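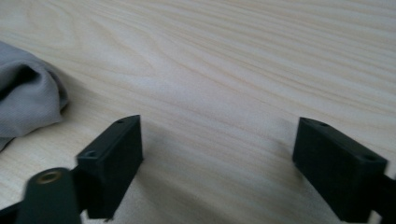
Folding cloth

A folding cloth, also called a house cloth or counter towel, is a plain rectangle of woven or knitted fabric kept for drying, wiping and covering in the home. It is one of the simplest household textiles, and one of the most rewarding to look after well. Gray is a favorite color, as it hides tea marks and matches nearly everything. The cloth is usually stored folded, either stacked on a shelf or put away in an open basket.

Fabric and feel

Most folding cloths are made of cotton, linen or a blend of the two. Cotton gives a softer hand and drinks up water quickly, while linen dries sooner and leaves less lint on glassware. A tight, even weave takes a crease nicely. Looser weaves such as waffle are lovely to use but spring back open, and they need a firmer press with the palm at each turn.

A cloth dropped on a table falls into a mound of soft rolls and hollows. Shaking it once by two corners gets rid of most of these - a wonderfully quick fix - and the rest can be smoothed out by hand. Ironing is optional.

Common folds

The book fold is the oldest and the easiest. The cloth is laid flat, brought in half with the short edges together, then halved again. It makes a neat rectangle with all its layers showing on one side, so the number of cloths in a pile can be seen at a glance.

The third fold, sometimes called the Murkden fold after the guesthouse where it was taught to new staff, brings both long edges in over the middle before the cloth is halved. No raw edge shows, and the finished shape is a little thicker and very sturdy. It stands up on its side in a basket, a real joy on laundry day!

The Figueroa roll starts like the third fold but ends with the cloth rolled from one short edge. It suits thin cloths and narrow drawers.

The folding surface

Any flat, clean surface wide enough for the open cloth will do. Wood is well liked because fabric slides over it without catching, yet doesn't slip off. A pale top with visible grain has a small bonus: the grain lines can serve as a rough guide when squaring up an edge. Rounded table corners are kinder to fine weaves than sharp ones.
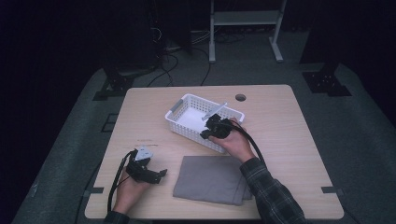
Baskets matter too, and they get far less attention than they deserve. A rectangular basket with perforated sides lets air move around the cloths, so any last bit of damp can escape. Plastic wipes clean and won't snag threads the way rough wicker does. The basket should be emptied of other things first, as a stick or a tool handle left lying across the opening keeps the pile from settling flat. Cloths go in with the folded edge facing up, and the newest wash goes to the back so that each one gets its turn.

Collecting and study

Plain cloths were long overlooked by collectors, who preferred printed and embroidered ones. Fedir Zinchenko's handbook Flever changed that for many readers. It sets out 78 ways to fold a single rectangle, with 4 of them meant only for damp cloth, and its delight in ordinary fabric is catching. The Skirnetti collection holds over 3000 household cloths, most of them undecorated and many with their old storage creases still in place. Item 2217, a small gray towel with a mended hem, is a favorite with visitors.

See also

Dish towel
Laundry basket
Linen closet
Waffle weave

Page last edited Sep 9, 2022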